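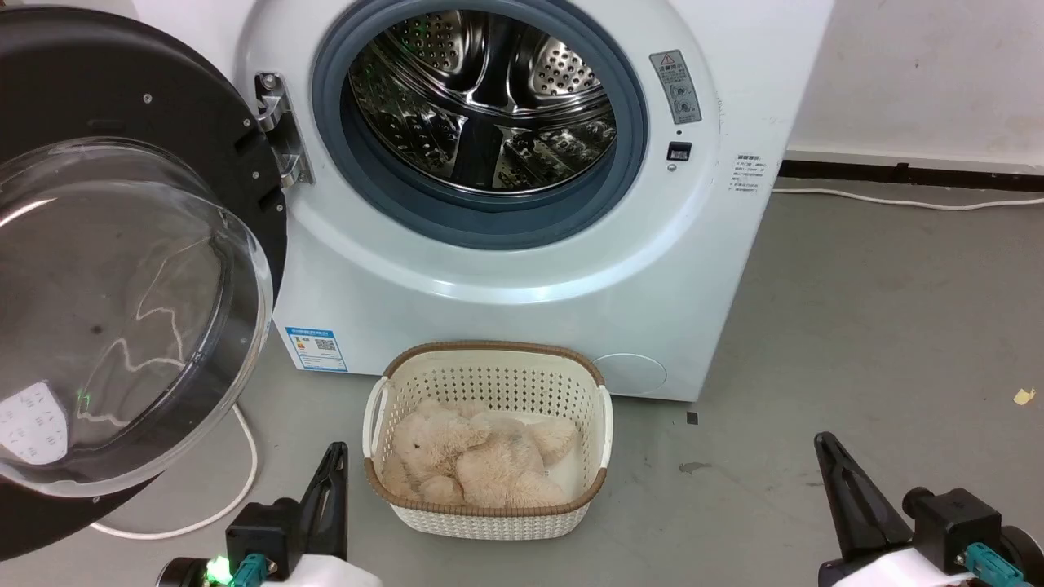

6. When the arm stops at the washer with a grip fault

I wrote this section after my own loading routine stopped dead in front of the washing machine and sat there beeping at me. The Huron controller calls it "grip fault, no object." If you're running the two-arm Filali setup from section 3 on a laundry job, you will meet this one sooner or later, so please read the whole section before you press anything!

What the fault means

The fingers closed all the way and the controller felt nothing between them. That's all it knows. It can't tell a missed grab from a dropped toy or a finger that slid off fuzzy fabric, and it will hold the arm right where it is until you clear it. The motors stay powered the whole time.

CAUTION: Don't reach into the basket while the arm is holding. Marietjie Makhubela, who wrote the original Trondusham checklist, puts this on her first page in capital letters and I'm with her. If you clear the fault from the tablet with your hand in there, the fingers open at full speed.

Clearing the fault

1. Press the red stop button on the controller box. Wait for the tone to quit.

2. Support the arm with one hand under the forearm. With the stop pressed it sags a little (mine does, anyway, and the left one more than the right).

3. Look at the fingers. If they're closed tight on each other, go to step 4. If there's a thread or a bit of fluff between them, pull it out with tweezers, never with your fingertips.

4. Swing the arm up and back by hand until it's clear of both the basket and the washer door. Go slow near the glass. The door hangs open on the left and sticks out a lot farther than you think when you're looking at the arm.

5. Check the floor for cords. I keep mine along the wall where I can, but there's always a loop of something under that door, and I've dragged one with the stand before.

6. Look in the drum. A dropped item can end up in there with the controller still counting it as missed.

7. Release the stop button, choose Clear, then Home. Stand back until both arms have finished moving.

Note: if Home fails twice in a row, don't try a third time. Power down, wait 80 seconds, and start over from section 2.

Setting up the retry

Most of my repeat faults came from the approach height. The arm was going for the top of the toy, and plush just squashes and slips away. Before you run the job again:

8. Set the basket on the floor in front of the drum, with nothing hanging over the rim.

9. Jog the gripper over the basket with the fingers closed, pointing at the item. You're only checking the aim here, so leave the drive speed on its lowest setting.
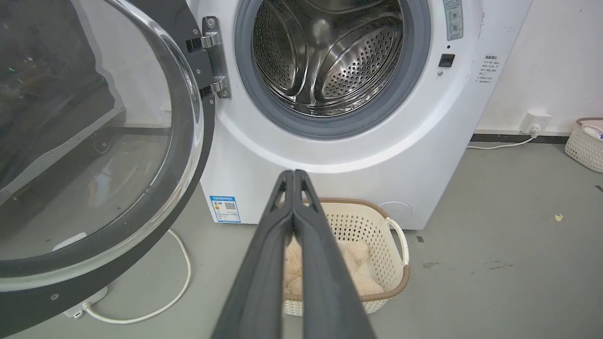
Fingers closed for the aim check, washer door open.

10. Open the fingers, then lower the approach height by 12 mm in the Pick menu. That was enough for a stuffed toy on my setup. Towels may want less.

11. Leave the grip force at 200 for now. I know it's tempting to crank it up - I did, and all I got was a harder squeeze on nothing.

12. Run one pick with your hand on the stop button. If the item comes up and stays up, save the job under a new name so you can still get back to the old one.

If it keeps happening

Bülent Polat over at Brerncombe had the same fault on nearly every pick, and for him it was worn finger pads. Wipe yours with a dry cloth and look for shiny spots. The pads are good for around 2,000 grips, less if you do a lot of zippers, and you swap them in pairs (part list in section 9).

If the pads look fine, write down the fault code, the item, and the approach height you used, and go to the sensor check in section 7. Keep the arm powered down until you've done it.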